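Workshop notebook: printed cloths, fold and wrap
06/05/2024
Entered by Tegan Ruddock
Print this page | E-mail this page

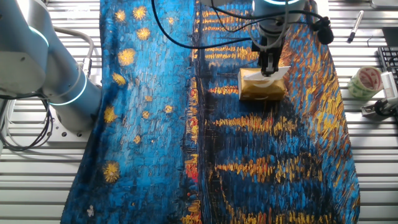 Starry-night-on-the-water cloth, laid lengthwise on the slatted bench. Metal shows either side.

Started on the printed cloths for the Granby order. Ngaio wants the fold settled before December, when the gift wrapping picks up and there's no bench space for arguing about it. I used the big river-at-night print because it's the one the Clunell shop has asked for most, and because the pattern makes it easy to tell which way round you've got it.

Notes on the print first. With the cloth lying this way, the sky is the left half and the water is the right, with the dark strip of shoreline running down between them. The strip is handy. I've been using it as the centre line and haven't bothered with chalk. The big yellow stars are all on the sky side, and one of them sits right on the dark left fold at mid-height. If the fold creeps in or out you notice it on that star before you notice it anywhere else. On the water side the gold reflections run across, so they do for checking square. I line a ruler up with one of the bands and go from there.

The cloth isn't parallel when it's laid out like this. It gets wider toward the bottom and the right border curves outward. I pulled it straight twice and then left it, as pulling only moves the problem to the other end. Needs a proper press before the next lot. Flemel iron is still out for a new cord so that will have to wait.

Yellow package goes on the water side. Ngaio and I disagree on this. She would put it over the shoreline so both halves wrap evenly. I'd keep it on the water so the stars finish on the outside, where the customer sees them. Wrote both down, will do one each way and let the Clunell people pick.

Bench: the slats are fine for this but the ribs can mark a thin cloth if you lean on it with the ruler. Worked with a light hand and had no trouble. For anything finer than this one I'd put the grey felt down first. The bright metal is also hard on the eyes by mid-afternoon. Blind down after lunch, please, whoever is on.

Fold order as it stands:
1. Lay out lengthwise, sky to the left.
2. Turn the left side under, check the star.
3. Package on the water side, square to the gold bands.
4. Bring the bottom up, then the sky over.
5. Tuck, no pins.

Allow 11 minutes for a first go. Should come down a lot with practice.

Stock: Sánchez carton has 30 cloths, all this print. The shelf tag says 106 for the lot across all prints and I haven't checked it. Set 2 aside as samples, one for each way of wrapping.

To do: ask Ngaio about ribbon, colour still open. I'd go navy. Move the felt back to the lower shelf. Ring about the iron cord.

T.R.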